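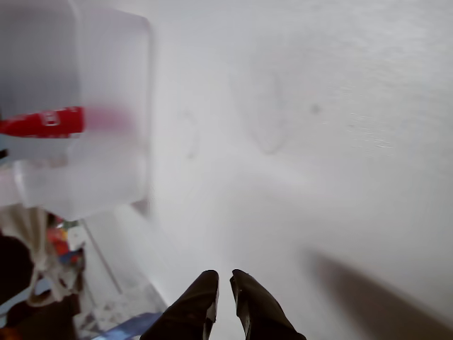 Sterier ships Foseck 1.4 planner, clutter handling in

FOR IMMEDIATE RELEASE, February. Sterier today opened downloads of Foseck, its grasp planning and perception tool. Runs on a laptop, live detection boxes on screen.

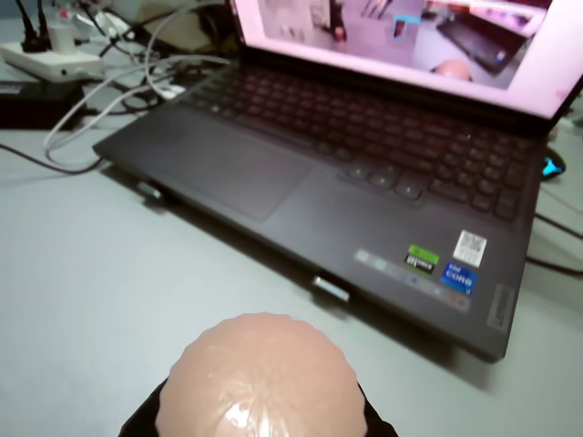 Sterier Perception Team

New in this build: small-object detection, faster replans, 202 bug fixes. "Brushes, see-thru caddies, the hard stuff," said lead Dagim Kahsay. Docs to folow.
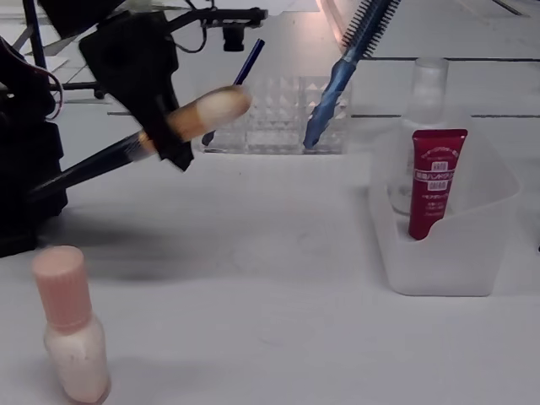
PRODUCT NEWS | SOFTWARE

Free for 90 days. Nigatu plugin sold seperately.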